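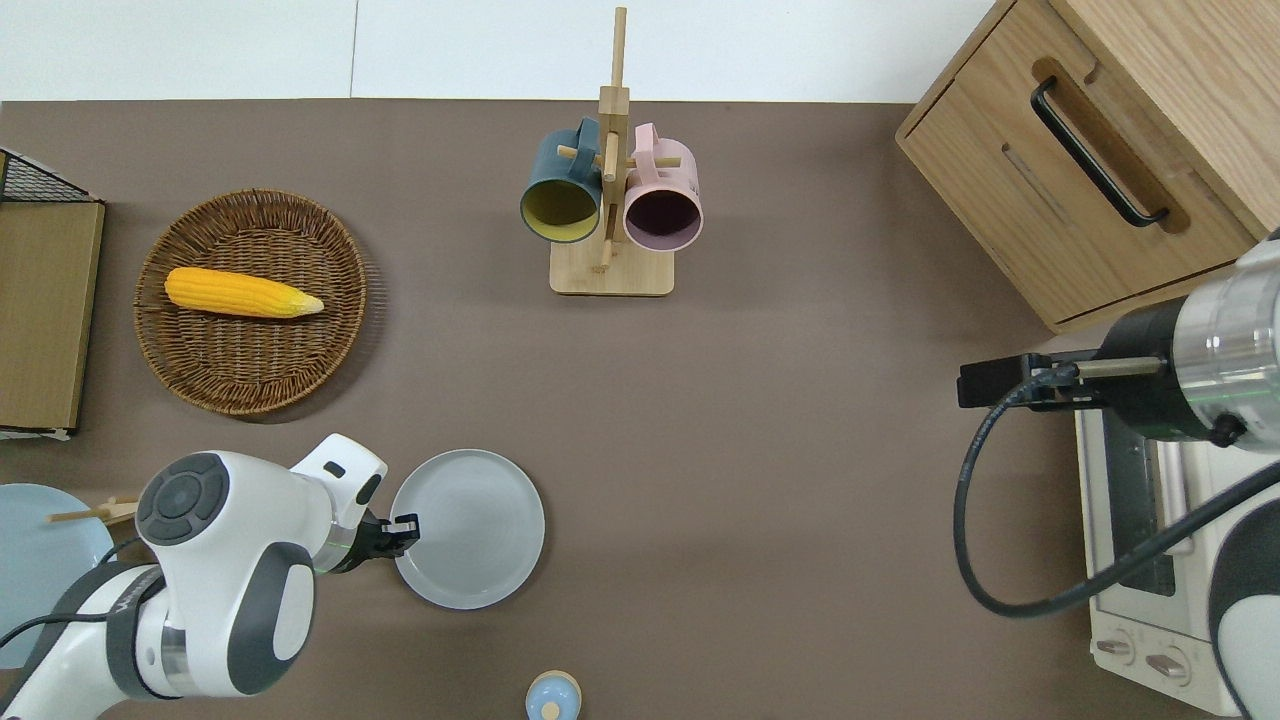

Slide 1. Mug tree with two mugs, corn in the wicker basket.

Good evening and thank you for the invitation to Tullstead. My name is Genalyn Barredo. I teach the evening course on small kitchens at Saludo, and tonight I would like to speak about things that stand outside the cupboard.

(Wait until the door is closed. Ask if the back row can hear.)

When I started the course, I believed that a tidy kitchen is a kitchen where you see nothing. I put all my mugs behind a door, one inside the other. After one winter I had three with a broken edge. A mug tree takes very little place on the table, and the mugs do not touch the shelf or each other's rims. Choose one with a wide, flat base. Hang the first mug on one side and the second on the other side, so that the weight is balanced.

In July we sent a short list of questions to the people who receive our letter. We got 407 answers. The question was simple: which thing do you take in your hand first in the morning? For most of them it was a mug. So the mug should be the easiest thing to reach, and I ask you to begin there when you go home.

(Pause. Let them write.)
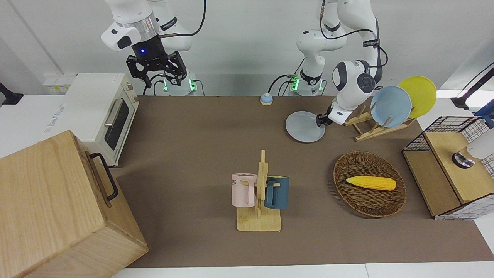
The second thing is the plate. My mother dried every plate with a cloth and piled them up the same minute, and I did it also for many years. Now I let them stand. A rack with wooden slats holds each plate on its edge, the air goes between, and you can take the one from behind without lifting the others. If you own only a few plates, the rack can be their home the whole week - you do not need a shelf for them at all.

Somebody will ask about wood and water. My answer: shake the plate over the sink before it goes in the rack, and wipe the slats on Saturday or when you remember. I oil mine once in a while. It has become darker, but it is not damaged.

(If there is time, tell the story of the Ovham apartment, where the only table was also the ironing board. If not, go directly to slide 3.)
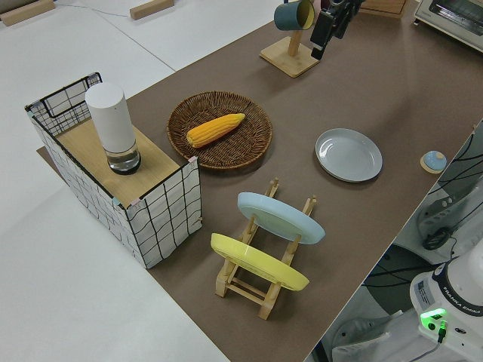 Slide 3. Two plates upright in the rack, one flat on the table.

Last point, the basket. I like a low, open one for food that does not need the refrigerator. Corn, onions, a lemon. In a deep basket the bottom is forgotten, and you find it by the smell. In a low one you see what you have, and you cook it.

Boxes with fabric sides are also useful, and a board on the top gives you one more small surface. Please put only light things on it.

Homework for those who want it: take one shelf, empty it, and put back only what you used this week. Bring the result to the next meeting, also if it is not pretty.

(Questions. Finish by nine, they need the room.)

Contact: Genalyn Barredo, Saludo evening courses | © 2021 Saludo | Back to top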